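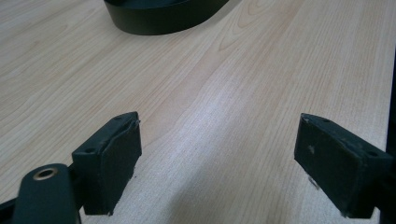

Pale tabletop with the light coming across the grain.

March 10, 2023
Sharpening notes, plane irons and the two wide chisels

Started with the three irons Rizal brought over from Trorham. Two are the old Ginting blades and the third has no mark. All had a back bevel somebody put on by eye, so I spent most of the morning getting the backs flat near the edge. The unmarked one has a hollow close to one corner. I stopped when the front strip was clean all the way across and left the rest alone.

Stones: coarse, then 2,000, then 3,000. We don't own anything between the coarse and the 2,000 and it shows. The scratches from the coarse stone took a very long time to come out. Amirul thinks we should buy a medium stone before anyone replaces the strop. I agree with him.

Flattened the 2,000 before use. Pencil grid across the face, rub until the grid is gone, repeat once. It was dished along the middle, worse than I expected given that we did it in the fall. Whoever uses it next, please work the ends too.

Angle. I tried the second Ginting iron at the usual setting on the guide and got a good edge that chipped on the first pass through a knot in the Uvcombe oak. Went up a little and took the chip out. Second try held through the whole board – no lines in the shaving, no tearing near the knot. The jig screw slips if you only finger-tighten it. Use the driver.
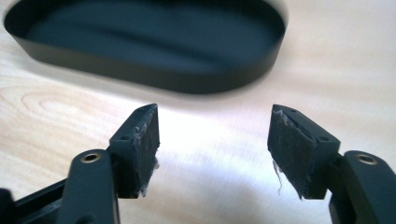 Black oval tray on the table.

Chisels after lunch. Mawar did one freehand and I did the other in the guide, to compare. Hers was quicker and her bevel came out slightly rounded. Mine was flatter but I had skewed it in the guide and had to start over from the coarse stone. In end grain I could not tell them apart. She gave hers 18 strokes on the strop per side and I did the same so the test was fair.

Weighed the pine block we use for the end grain test, now that it has been cut down so many times: 2,280 g. Still plenty left. Wrote the weight on the underside.

Things not settled:
Laine asked if the burr on the unmarked iron is fully gone. I can feel something on one side with a fingernail and she can't. Check again under the loupe.
Faizal wants the guide settings written on a card by the stones instead of in this book. Fine with me, but the numbers on the old card are wrong and it should be thrown out first.
The camellia oil is nearly finished. Wiped all the blades with what there was.

Next session: the skew chisel, and flatten the 3,000. I skipped it today.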